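Print this page | E-mail this page

Drarora Clothing Bank and Mending Room
Interim report to the Mollen Fund
Submitted Jan 11, 2021, by Joelle Geagea, project lead

This report covers the first half of the grant. It follows the headings in the Fund's template, except that staffing and premises are taken together.

Grant and spending to date

The Fund awarded us 2,000 dollars for repair materials and 1,000 dollars for household bedding. A further 1,000 dollars came from Boutros Dry Goods as a match and is held in the same account. The materials money has gone on thread, needles, zippers, jacket buttons, iron-on backing and the servicing of two sewing machines. The bedding money is mostly unspent. We held it back until we knew how many families would be coming to us through the winter referrals, and we now expect to use all of it by April.

We underestimated the price of zippers. The heavy brass kind used in work pants costs more than twice what we had budgeted, and the cheaper ones we tried first did not hold up. We would like to move a small sum from the machine servicing line to cover the difference. A revised budget is attached separately.

What we have given out

We have given out 166 clothing parcels since the grant began. Each parcel is made up for one person from a sheet filled in by the family or the referring agency, and contains everyday clothes, one warm layer and socks. Almost all were collected from the back door in Dranham. The rest were delivered by car to people who were staying home for health reasons.

Outer layers are what people ask for most, and we have never had enough of them. Denim jackets do well with teenagers, who will often turn down a padded coat. We check each jacket for buttons, cuffs and collar before it goes on the rail.

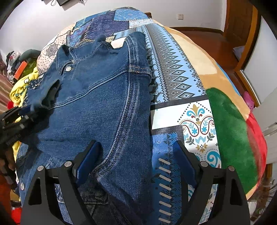 Denim jacket with orange-tan stitching and silver buttons.

Children's winter boots have been the other shortage. We put out a request through the school newsletter in Dranham and got a good response in the small sizes and very little in the larger ones. We have started a swap shelf for boots so that families can bring back a pair when it is outgrown.

Mending

The mending room was meant to open to visitors as a drop-in. With the limits on gathering indoors, that was not possible, and we changed the plan. Repairs are now dropped off in a labeled bag, left alone for three days, mended, and returned the following week. The Fund agreed to this change by e-mail.

The work itself has been steady. Most of what comes in is pants with worn knees or broken zippers, followed by coat linings. We turn away very little. Knitwear takes the longest and we only have one person who can do it well, so there is a waiting list for sweaters. We have written up a short guide to darning so that others can learn, and it has been tried out at home by two of our regular menders with mixed results.

Lessons were the part of the application we were most unsure about. We had promised evening classes and could not hold them. In place of the classes we made up paper packs with printed instructions, a needle, thread and practice cloth, and handed them out with the parcels. Some people have sent back finished pieces. Others have told us plainly that they cannot follow the steps from paper, and we would like to run at least one outdoor session when the weather allows.

Bedding

Bedding was added to the project after the housing agency told us that families were moving into apartments with mattresses and nothing to put on them. We ask donors for sheets and blankets in the common sizes only, washed and tied in sets. Patchwork is welcome, and people tend to like it, because a cover that mixes light blue, cream and teal will sit against a plain pale wall without needing anything else in the room to match.
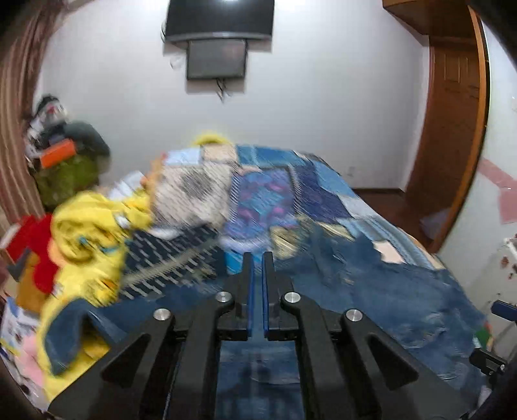 Storage for bedding is still a problem. Blankets take up far more room than clothes, and the back shelves in Dranham were full by the end of the fall. We have put bulky items in sealed tubs under the cutting table for now. The landlord has offered the use of a dry closet upstairs at no charge, and we hope to have the key soon.Sorting and quality

Donations arrive mixed, and sorting takes more hours than mending does. We wrote a one-page standard so that whoever is on shift makes the same decisions. Anything stained, or worn through in a place we cannot patch, goes to the rag merchant, and the small payment we get for rags goes back into the thread budget.

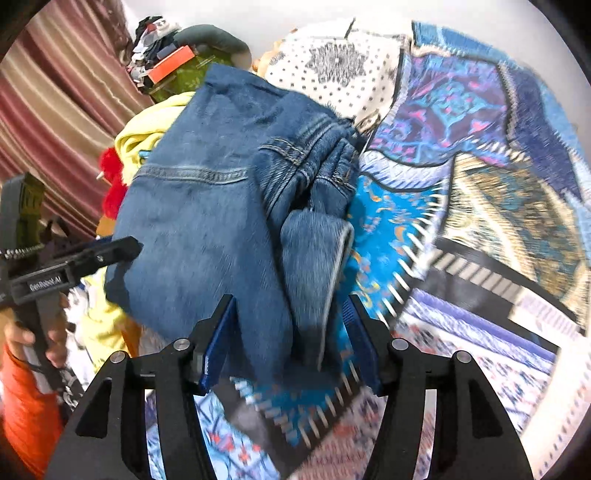 Pants are the largest single group and the slowest to sort, since sizes on labels cannot be trusted and many labels are missing. We now measure the waist and inside leg and pin on a paper tag. Blue denim with a little fading is perfectly good to give out, and deep wrinkles do not count against it. Sorters are asked to open out anything that is partly folded and look along the double-stitched seams before they measure, as that is where a repair is easiest to miss.

Staffing and premises

I work two paid days a week on the project and the hours have been enough so far. The sorting and mending shifts are unpaid. We lost several older helpers when the restrictions came in and have replaced most of them, though the new people have less sewing experience. The lease in Dranham runs through the period of the grant. The heater in the mending room was repaired at the landlord's expense.

Next steps

We plan to spend the bedding money, clear the sweater waiting list and hold the outdoor session. We will also ask referring agencies to send sizes in advance, which would save a second trip for a good many families. The final report will include full accounts and the results of the short survey now going out with each parcel.

Comments

Marnie: Do you take curtains? I have two lined pairs in good shape.

Drarora Clothing Bank: Yes please, if they are clean. Ring the bell at the back door.

T. in Dranham: The darning guide was useful but step four needs a bigger drawing.

Oldstitcher: Try nylon zippers from a tent supplier for the work pants. Mine have lasted for years – and they cost less than brass.

Contact us | Copyright Drarora Clothing Bank and Mending Room | Back to top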